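OK so I promised a thread on what our robotics club has been doing since June, and the semester's almost over, so get comfortable. Two arms, one table, a lot of vegetables. 1/

Quick background for new people: we're the Bevan robotics club, second floor, the room with the loud fan. Most of us had never touched a real arm before this year. I'd done line followers and one very sad drone. 2/

The project is called Bunow. (It was a typo in the sign-up sheet and it stuck.) The goal is to teach a two-armed setup to do small kitchen chores from demonstrations. You drive the arms by hand, record it, do that a lot, then train a model on the recordings and see what it does alone. 3/

We have 800 demos so far!! Every one of them was driven by a student, between classes, with snacks strictly on the other side of the room. 4/

The class side of this is run by Aled Penry, who lets us argue about everything and then asks one question that sends us back to the whiteboard for an hour. Last time it was "how does it know when it's finished?" We did not have an answer. We have half of one now. 5/

We split into 3 teams: driving, training, and what we call props, meaning the people who decide what goes on the table and where. I started on training and begged to switch to props. Best move I made all year. 6/

Props sounds like the easy job and it is so much thinking. If the plate is always in the same spot, the model learns the spot. If the cucumber always points the same way, it learns that too, and then you turn it a little and the gripper closes on air. Ask me how I know. 7/

So we wrote a script, Etent, that tells you the next layout: which dish, which container, how far apart, what angle. You set it up by hand, call it out, and the driver goes. It took me one evening to write and two weeks to stop it from asking for things that would fall off the table. 8/

The current task is plate to basket. Pick the vegetable up off the plate, carry it over, let go inside the basket. A toddler can do it. Our first model could do it 6 times out of 50, and we cheered for every single one like it was a championship game. 9/

What helped the most was boring stuff. Slower driving near the plate. Letting go closer to the bottom of the basket. Throwing out recordings where the driver changed their mind halfway (sorry, those were mostly mine). 10/

The pair of dishes pushed close together is my favorite layout, so I want to show you that one. 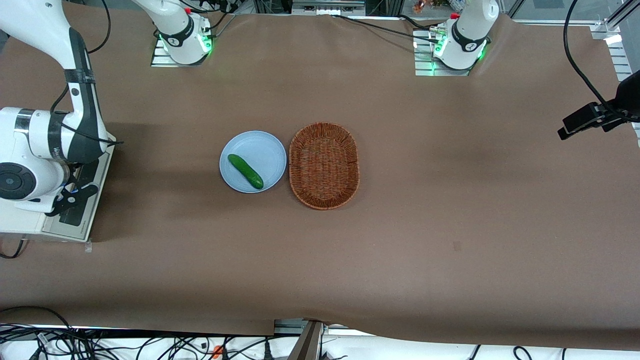
Cucumber on the plate, basket empty, barely a strip of paper between them. 11/

Why I love it: the carry is tiny, so you'd think it would be the easy one. But the model has to lift high enough to clear the basket rim right away, and with the dishes this close there's no long trip to sort itself out on. Our early versions liked to drag everything sideways – plate included. 12/

Also a long vegetable is a great teacher. Grab a cucumber near one end and it wants to tip. Grab it in the middle and you still have to think about which way it's pointing when you get to the basket. The driving team has opinions about this and they are loud. 13/

Next up is Telo, our second task, where both arms have to work together: one steadies the basket while the other loads it. I've tried driving it twice and my brain felt like it was patting its head and rubbing its stomach. I can't wait to do it again. 14/

If you're at Bevan and curious, come by after 4 pm. You don't need to code. We need drivers, we need props people, and we really need someone who can label recordings without falling asleep. Questions welcome in the replies, I'll get to them after my lab report is in. 15/15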